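I finally wore the Leltura cardigan out last week, the rust one with the big pockets, and I'm smitten! It's a wool and cotton knit, nice and heavy, and the sleeves stay pushed up all day.
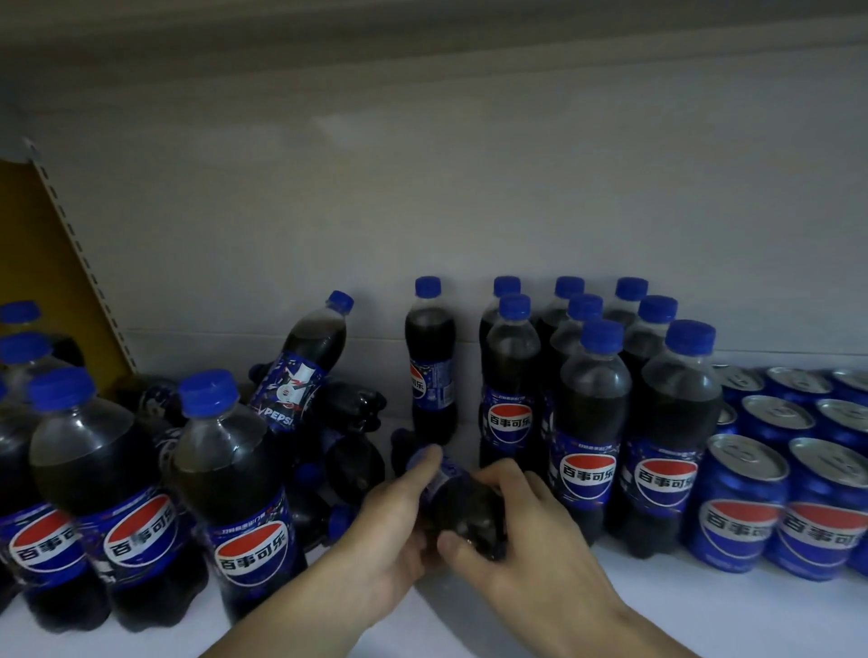 Denim swap

Bring up to 4 pieces on April 27, 2019 to the Cordero shop. Jackets go fastest (I missed a Pritik one by 2 minutes last time and I'm still sore about it), so come early. Abenezer Beyene is hemming jeans for $22 a pair, with the original hem kept if you ask.

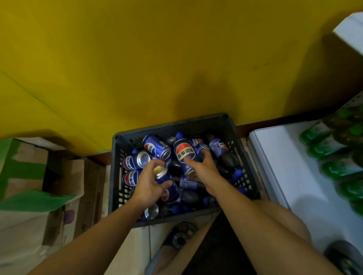 Cans and bottles in the crate

I also caved and ordered the Inton linen shirt in navy. The shoulders fit great, but the cuffs run tight on me, so I've been rolling them twice, 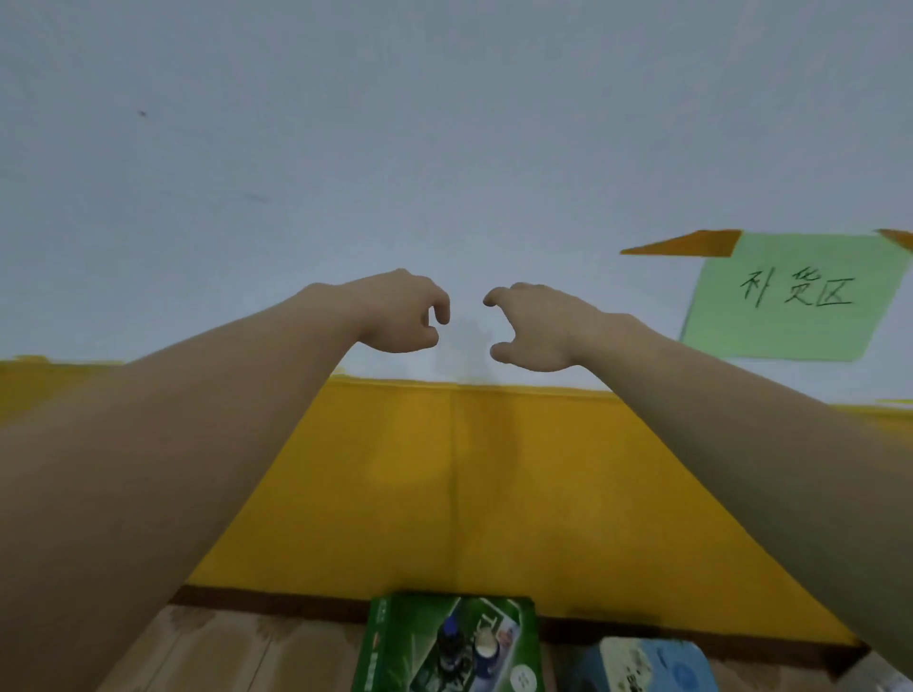

and I think I like it better that way anyhow. Next size up is sold out until they restock. If you have a large you don't wear, write me back!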